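4. Preparing the tabletop and the cups

This section is for the Willen worktable with the colored top, and for the Itis cups that are delivered in the same carton. Read all steps one time before you begin. The table must already stand on its feet (see section 3).

4.1 Cleaning the tabletop

1. Remove the protective film from the top. Start at one corner and pull slowly, flat along the surface.
2. Wipe the top with a soft cloth and lukewarm water. You may add a few drops of dish soap.
3. Dry the top with a second cloth. Always wipe in the long direction of the table.
4. Look over the top from the side, with a lamp or a window behind it. Marks of glue from the film can be seen best in this way.
5. If marks of glue remain, put a damp cloth on them for 23 minutes and wipe again.

Caution: Do not use scouring powder, steel wool or alcohol on the tabletop. The finish becomes dull and it cannot be polished back.

Note: Small differences in the color of the top, from lighter to darker, are normal. They are not a reason for a claim.

4.2 Checking the cups

6. Take each cup out of its paper sleeve and wash it by hand before the first use.
7. Tilt the cup so that you can look into the open mouth. Check the inside for dust and remains of paper.
8. Pass a dry finger along the rim. The rim must be smooth all the way.
9. Put the cup on the table with the mouth up and press lightly on the rim. If the cup rocks, turn it 90 degrees and try again. A cup that rocks in both positions should be exchanged.

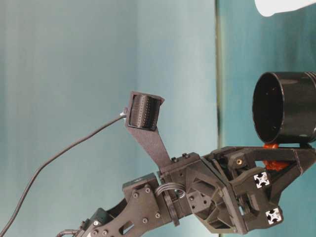 Black cup, tilted, with the mouth toward the left.
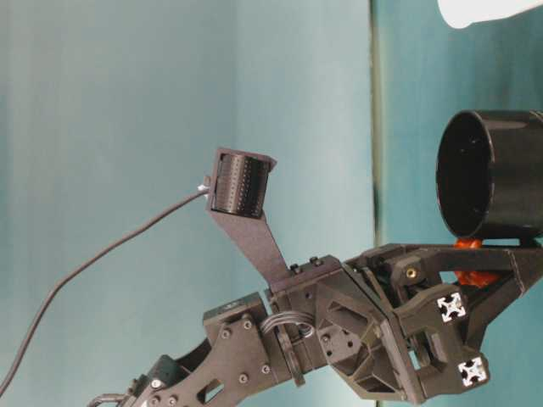
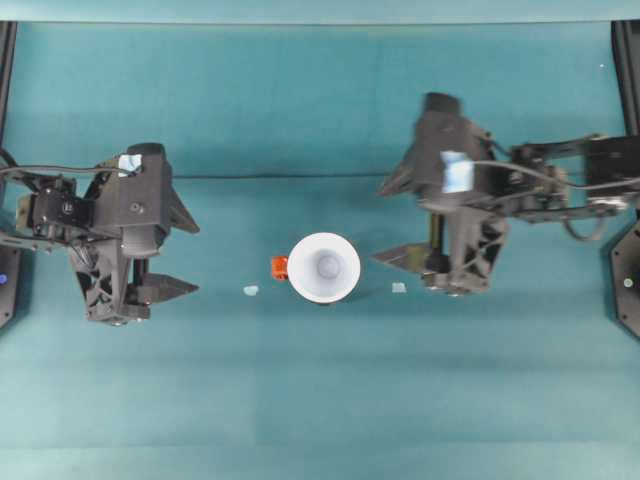
Tabletop in teal.

4.3 Placing the cups on the table

10. Choose a place for the cups away from the edge. One hand width from the edge is enough.
11. Set each cup down straight. Do not slide it over the top, also when it is empty.
12. With hot drinks, use the felt coasters (part no. 414). They are in the small bag together with the spare feet.

Caution: A dark cup does not show well how full it is. Fill it slowly, and stop two fingers below the rim.

4.4 After use

13. Empty the cups and rinse them on the same day. Coffee and tea leave a ring that is difficult to remove later.
14. Let the cups dry with the mouth down on a cloth. Do not stack them when they are wet.
15. Wipe the tabletop and leave it open to the air until it is dry. Only then put the cover on.

Spare cups and coasters can be ordered from the Rimkutė store in Flirnavthorpe. Please give the part number and the color of your tabletop with the order.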